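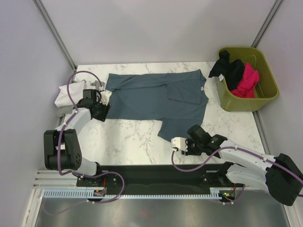

How do you fold shirts so they stay folded?

Hello all, I've had three goes at one shirt this morning and it still slides open in the drawer! Any tips gratefully received.

Posted by Rocha

Skandonari
Oh, I do sympathise. Start face down, always, and smooth from the collar outwards before you bring either side in.

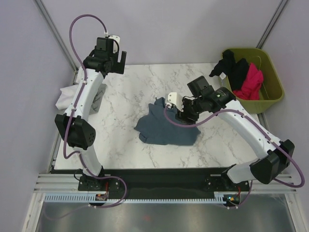 Crumples are the real enemy, I find. If your shirt looks anything like the blue-grey one in the middle of that table, give it a good shake first and lay it out again, and let the black and pink things wait in the green basket (mine would wait all week, bless them).

Nustton
I just roll mine.

Gevonel

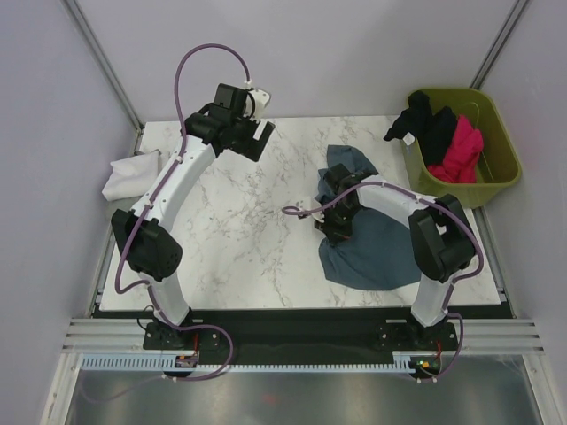 A hard, smooth surface helps no end. I used to fold on the bed and got nowhere. On a marble-patterned top like this one, even a bunched-up blue garment can be coaxed flat with your palms.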